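Laundry > Fabric care > Towels going stiff after switching detergent

Saturday, November 30, 2019

hardwater_204
Moved in April to a house on well water. Hardness tests at 329 ppm as calcium carbonate. Terry towels that were fine before are now stiff and absorb poorly. Detergent is Varma powder, full scoop, warm cycle, line dried. No fabric softener. Is this mineral buildup or detergent residue, and does the fix differ?

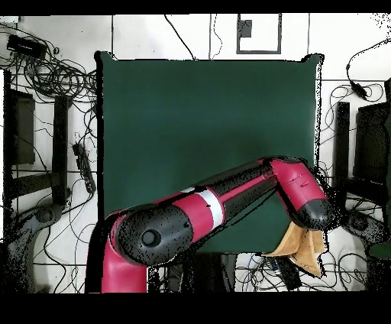
Dark green mat, matte side up.

The mat is what I fold on. The color does not bleed.

lintscreen
At 329 it is mostly mineral. Carbonate powders precipitate calcium, and the solids end up in the loops. Switch to a liquid, or add a softening agent that keeps calcium in solution. Citric acid in the rinse will remove part of what is already there.

teklow_owner
Disagree on the order. Rule out overdosing first. Run one hot cycle with no detergent and look at the water after 4 minutes. If it suds, you have residue. My Teklow front loader uses so little water that a full scoop never rinses out.

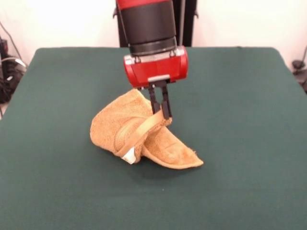

Line drying also matters. Cotton dried without movement sets stiff even in soft water. Ten minutes in a dryer on no heat, before or after the line, fixes most of that.

lintscreen
Suds in a blank cycle tell you there is surfactant left. They do not tell you there is no scale. He can have both.

hardwater_204
Ran the blank cycle. Light suds, gone by the rinse. Then citric acid, 100 grams in the drum, no detergent. Towels are softer but still slow to take up water.

kitero_dan
Do not put citric acid in every load. The Kitero manual warns about acid and door seals. Once a month is plenty.

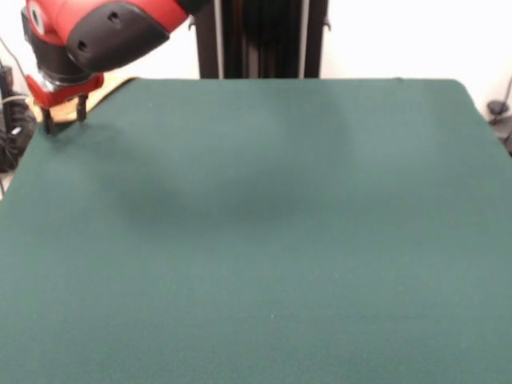 For absorbency, check whether the previous softener is still in there. It coats the fiber and takes several hot washes to clear. Tondeck sells a stripping powder, but plain washing soda in softened water does the same job for less.

lintscreen
Washing soda in his water puts him back where he started. The key word is softened.

kitero_dan
Which is why I wrote softened.

hardwater_204
No softener installed yet. Will try a half scoop and a liquid first, then report back.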